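La pince du mois d'octobre

À l'atelier de Filuscombe, on avait reçu deux pinces le même matin, et j'étais arrivée avant tout le monde pour ouvrir les cartons. La première venait de chez Clelov : des doigts courts, un serrage franc. La seconde, la Pritiro, avait des doigts si fins que j'ai d'abord cru à une erreur de commande. Quelle merveille ! Je l'ai fait bouger à la main sur mon bureau pendant tout le café, comme une gamine avec une pince à sucre.

Le but de l'automne tenait en une phrase : aller chercher une barrette de mémoire dans une vieille tour et la ressortir sans rien casser. À la main, on fait ça sans y penser. Avec un bras, il faut tout réapprendre – l'angle, la force, et surtout la patience.
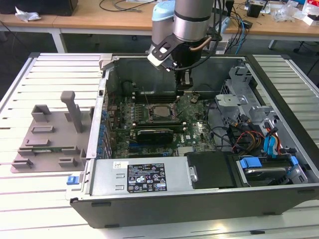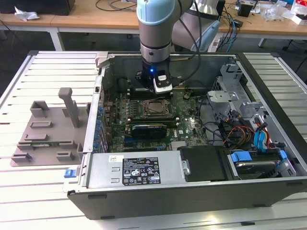
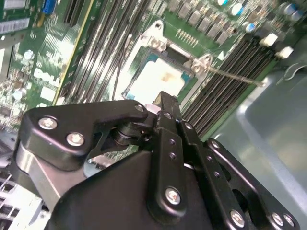 Récits d'atelier

À huit heures du soir, nous en étions à l'essai 74 et le contrôleur Sugawara ronronnait toujours sous l'établi. J'avais déjà noirci un demi-carnet. Avec la Clelov, on sentait le bras sûr de lui, presque brusque ; elle tenait bien la barrette mais cognait le loquet voisin une fois sur deux. La Pritiro, elle, hésitait, tremblait un peu, puis se glissait entre les loquets avec une délicatesse qui me donnait envie d'applaudir.

– Encore une, ai-je dit au bras, parce qu'à cette heure-là je parlais au bras.

J'ai baissé la vitesse à 8 % et relancé. Les doigts sont descendus. Sur l'écran du contrôleur, la courbe de force est montée tout doucement, a fait un palier, et j'ai arrêté de respirer. Puis un petit clic, sec, le plus joli son de la journée – et la barrette est venue ! Toute droite, sans une rayure, au bout de ces doigts ridicules que j'avais failli renvoyer.

J'ai crié, évidemment. J'ai même fait le tour de l'établi en courant, ce que le règlement de Filuscombe interdit sans doute quelque part. Dans le carnet, j'ai écrit « 75, oui », souligné deux fois, puis je me suis rassise, parce qu'il restait l'autre moitié du travail : la remettre.

La Pritiro attendait au-dessus de la tour, les doigts serrés. J'ai tourné la page et tapé la commande suivante.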